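June
By Cathal Mulcahy

My cousin Ruairí Hegarty spent years getting rooms ready for visiting diplomats, and when I took a job at the front desk of a small consulate in Altbridge he sat me down and gave me everything he knew about flags, linens and guest rooms. I've been using it at home ever since, because a tablecloth is a tablecloth, whether there's a consul eating off it or my kids.

Flags first, since people always ask me! Never put one away damp. Ours comes in off the pole most evenings with a bit of dew in it, and I hang it over the shower rail until morning. Nylon can go in a cool wash with a small spoonful of mild detergent. Wool or anything with hand stitching goes to the cleaner. If you need to get creases out, use the lowest heat and a pressing cloth (an old pillowcase is fine), and test a corner of the hem, because reds will bleed on you. I learned that on a Corrigan table flag, and it's been a pinkish flag ever since.

Fold lines are the other thing. A flag or a good cloth folded the same way all year gets a tired line right down the middle. I roll mine on a cardboard tube with tissue in between, and it costs nothing if you ask at a fabric store for their empties.

Wine on the tablecloth: blot, cold water from the back, then salt if you must, but get it in the wash that night. We had 34 people in for a reception and I found a glass of red had gone over under a bread basket. I let it soak for 30 minutes in cold water with oxygen bleach and it came out. White cotton only, please, and read the label on the tub.
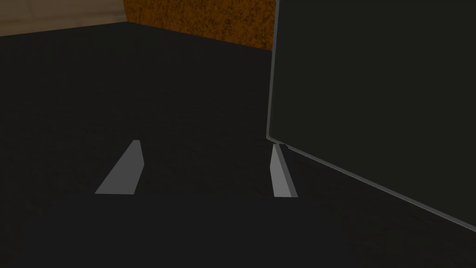
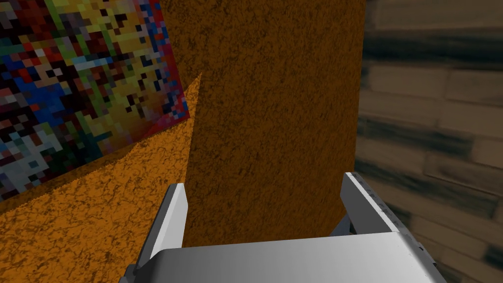

For candle wax, leave it alone till it's hard. Ice in a sandwich bag speeds that up. Scrape with the back of a butter knife, then brown paper and a warm iron, moving to a clean bit of paper each time. Colored candles leave a shadow, and I haven't found a good cure for it. Ruairí swears by rubbing alcohol but I've had mixed luck.

Silver trays I do the lazy way, with a soft cloth and a little Grasell polish, rinsed well and dried right away. Keep rubber bands far from silver, they'll mark it through a napkin.

Last one is place cards. Write them in pencil the night before, ink them in the morning when you know who's coming, and keep a few blanks in your pocket. Somebody's husband always turns up after all.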